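Boxes, Trays and Lids: Why So Many Things Come in Two Parts
by Soudabeh Nikzad
Oct 12, 2020

Look in your school bag. Maybe there is a pencil case, a lunch box or a small box for your glasses. All of these are made to hold something, and each of them needs a good way to open and close.

What is a tray?

A tray is a low, open box. It has a flat bottom and short sides. The sides stop things from rolling away, and you can still see everything inside. This is why people use trays for beads, screws and coins.

The edge at the top of a tray is called the rim. A rim makes the tray stronger. Try it with paper: fold a strip along the edge of a sheet and feel how it becomes stiff.

What is a lid?

A lid covers the opening. It keeps dust out and keeps small things in. There are different kinds:

Lift-off lids come away completely. A shoe box has one.
Hinged lids stay joined to the box on one side. A hinge is the part that bends or turns.
Sliding lids move along two grooves, like on an old wooden pencil box.

Why do some sides slope?

Some trays are a little wider at the top than at the bottom. Trays like this can sit one inside another, so 67 empty trays can make one neat pile. Trays with straight sides do not fit inside each other, and the pile would be very tall!

Try it at home

Find three empty boxes and put them on a table – a light-colored table is good for dark boxes. Open each one slowly. Does the lid lift, turn or slide? Then draw the box once open and once closed.
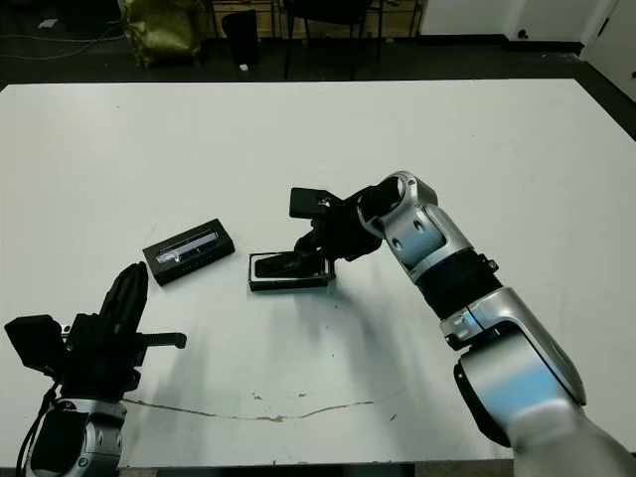
A small closed box and an open tray on a white table.

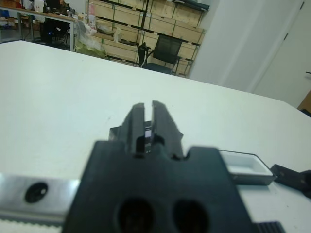
Why is it hard to pull the lid off some boxes?
When a lid fits tightly, air can only get in slowly. As you pull, the space inside grows, and the air outside pushes on the lid until more air gets in.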